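Zerrin Türkmen on specifying floor screed for older buildings
2/19/26

Zerrin Türkmen has inspected subfloors for Laltus, a building survey firm, long enough to distrust the phrase "ready for covering." Most of the failures she is called to, she says, were decided before the finish layer was chosen.

"People ask me which vinyl or which tile," she says. "I ask for the moisture log. If there is no log, I can't answer the first question."

Her current work is a former textile warehouse on the Clollon site, where 1,012 square meters of ground floor are being converted to rented workrooms. The original slab has no damp-proof membrane. The contractor proposed a surface-applied epoxy barrier followed by a thin leveling compound. Türkmen accepted the barrier and rejected the thickness.

"The compound was listed at three millimeters. The slab falls by more than that across one bay. You'd be grinding high spots and filling low ones until you had no idea what was under the finish."

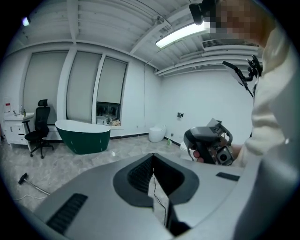
The revised specification calls for a bonded screed in bays of no more than 100 square meters, with joints carried up through the finish. Each bay has its own drying record. Readings are taken with a humidity box sealed to the surface and left in place until two consecutive figures agree.

Türkmen is less concerned with the choice of meter than with where it goes. "Handheld meters are fine for finding the wet corner. They don't tell you the floor is dry. I use one to decide where to put the box."

Drying time remains the main dispute with clients. On an earlier job at Wamby, the heating was turned up in July to meet a handover date, and the screed curled at the edges. Repairs took in 140 linear meters of joint.

"The top dried and shrank, and the bottom hadn't," she says. "That's ordinary behavior for the material. It was in the data sheet."

She now writes the heating schedule into the contract, with a maximum daily rise and a hold period before any covering is laid. Doorways get a separate drawing, as do pipe entries.

The first four bays at Clollon are under test. Türkmen expects to release two of them for covering once the readings settle.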